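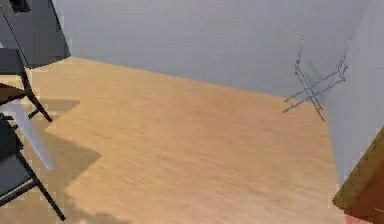
Jun 10, 2025

Spent most of the morning on the comment letter for the recycling bill, and I'm glad Thabiso sat in, as he reads these amendments far more patiently than I do. The new draft moves the pickup threshold for small redemption centers to 450 bags, up from what we were all told in May, and that changes our Macedo numbers quite a bit (the Plirlow ones hardly at all, bless them).

Reran the glass sort with the old weights first. 1204 containers in the batch, 161 set aside for unreadable labels, mostly wine and cider, and the bill still doesn't say who eats the deposit on those. Joaquim thinks the distributor should. I lean that way too, but I'd like to see the wording from the Tovik hearing before we put it in writing.

3 comments · 15 shares 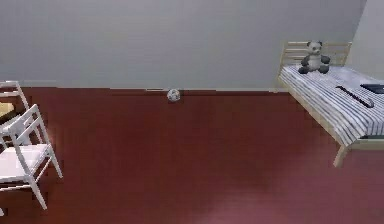
1 min read

After lunch I went back over the handling fee table and found I'd carried the plastic rate into the aluminum column, so please ignore the copy I passed around this morning! The fixed one is in the Tesudov folder. Thabiso, would you check the second tab when you get a chance?

Still to do: call the clerk about the filing deadline, and ask Joaquim for his notes on liquor bottles.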